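Vuvetell 2.9 two-arm planner, reviewed after 162 runs

Vuvetell is a motion planning and scheduling package for two-arm cells, sold by Bavell. I moved to it from Mustdale in December and kept the same task set: small parts, two grippers, one shared region between them. Installation took 50 minutes, most of it spent on joint limits.

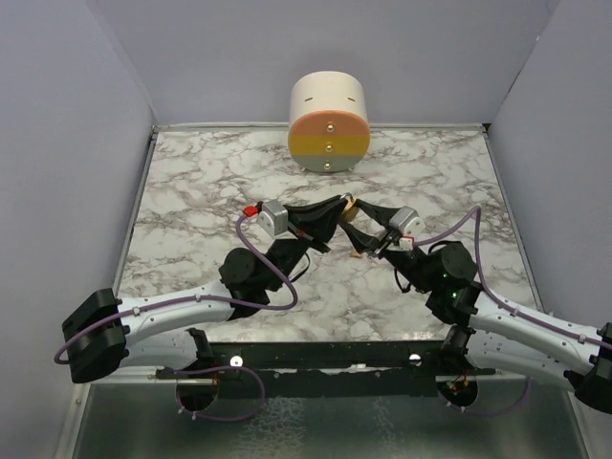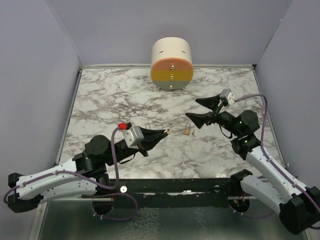
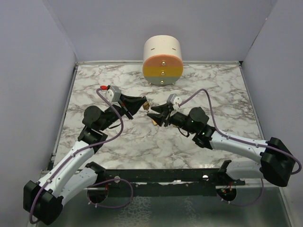

Planning for a shared region is where Vuvetell differs most from Mustdale. The older package locks the whole region for one arm and makes the other wait. Vuvetell reserves time slices along each path, so both arms can be in the middle together. With the fingertips as close as they are in the first and third pictures, the default collision padding is too large and the planner rejects the goal. Padding has to be set per link, in a text file, and the file is read only at startup. Cable loops like the purple ones on these arms are not modeled at all. I added capsules by hand.

Of the 162 runs, 161 returned a valid plan. The failure was a timeout with no error code. Median planning time was 29 ms.

The trace viewer is good. It steps both arms on one clock and exports plain CSV. The Sarantis perception plugin is less finished: poses for small metal parts jitter between updates, and the filter has one setting.

Recommended for fixed two-arm cells. Mustdale remains easier for a single arm.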